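The Ferry List

Boyang Su came to Planberg in May to sort out his uncle's tickets. His uncle had run the booking office for the Lodidura ferry for 25 years, and when he died the office stayed locked because the company in Begum could not find anyone who knew how it worked. Boyang did not know how it worked either, but he had the key.

The office was one room above the chandler's. It had a desk, a stove, a window onto the landing, and a clock that ran slow. The ticket book was in the drawer. On top of it was a sheet of lined paper with names written down the left side and nothing on the right.

He read the names twice. Some of them he knew. Mrs. Orvik from the bakery was there, and the man who fixed outboard motors, and a teacher he had disliked. His uncle had drawn a short line after each one, as if something was meant to go there.

At 2 in the afternoon a woman came up the stairs and asked for a return to Trorkunden.

"I'm not really open," Boyang said.

"The boat's at the landing."

He looked out. It was. He wrote her a ticket and she put the money on the desk, the exact fare, so he didn't have to find out whether there was any change. Then he asked her name, and she told him, and it was the fourth one on the sheet.

"Did you owe my uncle something?" he asked.

"No," she said. "Why?"

He showed her. She put her glasses on and held the paper near the window.

"These are the people who got off at Trorkunden the night of the storm," she said. "The engine quit and we drifted for most of it. He was on board that night. He kept asking us our names."

"What for?"

"I thought it was to keep us talking."

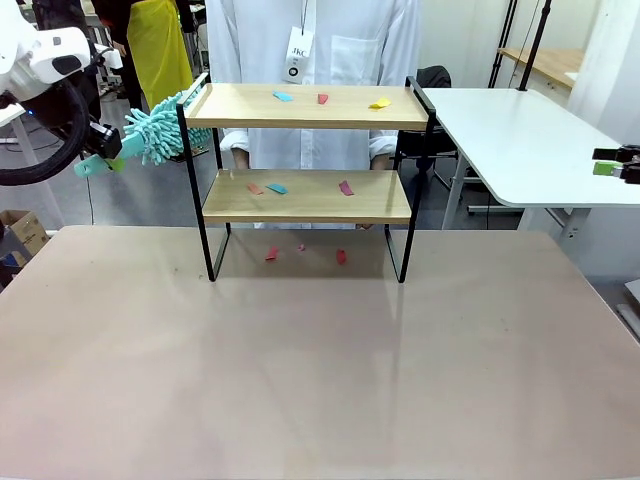 She folded the ticket into her coat and went down. Boyang watched her cross the landing and step over the gap without taking the deckhand's arm. The boat left late, or the clock made it look late.

He stayed in Planberg that night and ate at the bakery, which served soup after five. Mrs. Orvik brought the bread herself. She was 67 and had gotten thinner since he last saw her. He asked her about the storm.

"Your uncle was sick over the side the whole way," she said. "Has anyone told you that? Green as a pea. And in between he'd turn around and say, who's that, who's there, and we had to answer."

"He kept a list."

"He would."

"There's a line after every name. I don't know what he meant to put."

She thought about it while she wiped the next table. "He never let me pay after that," she said. "I'd go up with the money and he'd say it was taken care of. I figured the company did it."

Boyang went back up to the office with a flashlight and got out the ticket book. He went through the stubs from the winter before. Her name was there, and the teacher's, and the motor man's, each marked paid in his uncle's square writing. The cash column added up. Somebody had put the money in.

In the morning he called Begum and told them he could stay until they found a person – a month, maybe. They asked if he had any experience with boats. He said no. They said the first sailing was at eight.

The motor man came up at half past seven with his wallet already out.

"Where to?" Boyang said.

"Trorkunden. Same as always."

Boyang wrote the ticket and tore it off along the edge. Then he took some bills from his own pocket and put them in the drawer.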